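Somdale Trail Office Adopts Grastance Surface Standard for Unpaved Paths

SOMDALE, Thursday, February 24, 2022. The Somdale Trail Office will apply the Grastance grading standard to all 47 miles of its unpaved path network. The standard sets limits for cross slope, loose stone and rut depth.
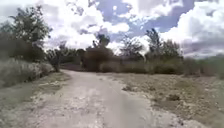
Survey work covered 866 stations. Of these, 136 fell below Grade 2 and are scheduled for regrading and compaction starting in November. Prins will supply the aggregate under an existing contract. 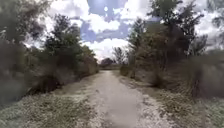

Page last modified: 02/24/2022

Footbridge decks are graded separately, by board wear and fastener condition. Load ratings do not change.

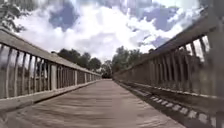
Elsie Hollis asked in a written comment that closure dates be posted at trailheads two weeks ahead. The office has accepted the request.

Contact: Arsen Horobets, Somdale Trail Office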